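Home Projects Reports Grants Contact

Progress report to the Gritimum Fund
Breakfast club at the Morin Street hall
2018-12-10

Hi Traian,

You asked for something short and readable this time, so I'm leaving the spreadsheet for the spring and just telling you how it's going. Mostly well! We've been open every school morning since the start of term, and the kids now walk in, drop their bags by the radiators and sit down without being told, which back in September I would not have bet on.

First, the money. You gave us $2,100 for the first half of the year and most of it has gone on food, as planned. Bread and milk are the big ones. Fruit costs more than I guessed (bananas especially, they go faster than anything else we put out), and I moved a bit over from the printing line to cover it. I hope that's okay. We never needed the posters anyway, the school put us in its newsletter and word got around from there. Giment, the wholesaler out past the bypass, is giving us their trade price on cereal and juice, and they drop it off, so I've stopped filling my own trunk with oats.

We set ourselves a target of 40 children signed up by the end of December and we got there early. Not all of them come on the same day, thank goodness, and wet mornings are the busiest by a mile. The older ones from Curken Road turned up a few weeks in, after their bus time changed, and they've been great with the little ones. They pour the milk, they find lost gloves, they argue about jam.

What hasn't worked: hot oatmeal. I really wanted it to. We tried it for two weeks and scraped nearly all of it into the compost, and the big pot took forever to clean. Toast won. I'm also still short of a fourth helper. With 4 of us the line moves nicely and somebody can sit and chat with a kid who looks worn out, and with three we're just a serving hatch. I have someone interested who can start after the break, once her background check comes through.

The hall itself is fine. The landlord fixed the back door, finally, and the new sink drains like a sink should. Storage is tight, so the cereal lives in lidded tubs under the stage.

For the next stretch I'd like to do two things. One is a proper allergy sheet for every family, kept in one folder by the kitchen door (right now it's part folder, part my memory, and I don't love that). The other is a parents' morning in March, with coffee, so they can see what we do and tell us what's missing. You'd be very welcome too.

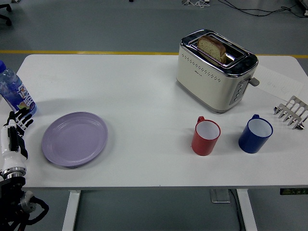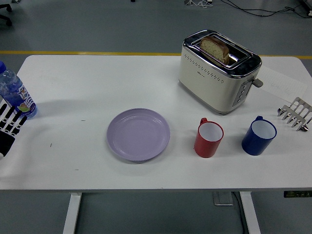
Can the club keep running through the spring on what's left of the grant?

It can run to the end of March on the money in hand, and after that we'd need the second payment to keep buying food.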